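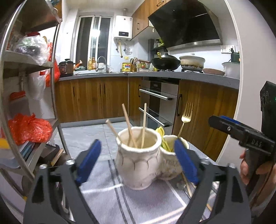 # Le torchon-nappe Midard, en métis épais

Je l'ai gardé deux ans pour moi avant de le mettre en boutique – il fallait bien que je le teste ! C'est un grand carré de métis (lin et coton) tissé chez Zullier, assez large pour couvrir une petite table de cuisine, assez souple pour finir en torchon quand vous en aurez marre de le voir à plat.

Je préfère vous prévenir : au déballage il est raide, presque cartonné. Passez-le deux fois en machine à 40 °C, sans adoucissant, et il commence à tomber comme il faut. Le mien a pris du vin, du curcuma et une bonne moitié de pot de confiture, et le curcuma, bon, on le devine encore un peu près de l'ourlet.

**En pratique**

- Référence : 2814
- Poids du tissu : 295 g/m²
- Ourlets cousus, coins à onglet
- Lavage à 40 °C, 60 °C si vraiment il le faut
- Sèche-linge : non, il rétrécit
- Prix : 13 euros pièce

Côté repassage, je ne m'en occupe plus. Je l'étends encore bien mouillé en tirant sur les coins, et ça me suffit (ma mère n'est pas d'accord).

Il existe aussi en écru uni, mais la teinture de la dernière série tirait sur le jaune et je l'ai renvoyée. La suivante arrive en avril. L'atelier en tisse près de 2000 par an, toutes couleurs confondues, alors je n'en reçois jamais beaucoup à la fois.

Pour ceux qui me demandent si les pinces à nappe Platik tiennent dessus : oui, les grandes. Les petites s'ouvrent à peine sur un tissu de cette épaisseur et finissent par sauter. J'en ai quelques-unes en stock, à la page Quách, avec les sets de table et les dessous-de-plat.

Envoi sous deux jours, plié dans du papier kraft. Retour possible tant qu'il n'a pas été lavé.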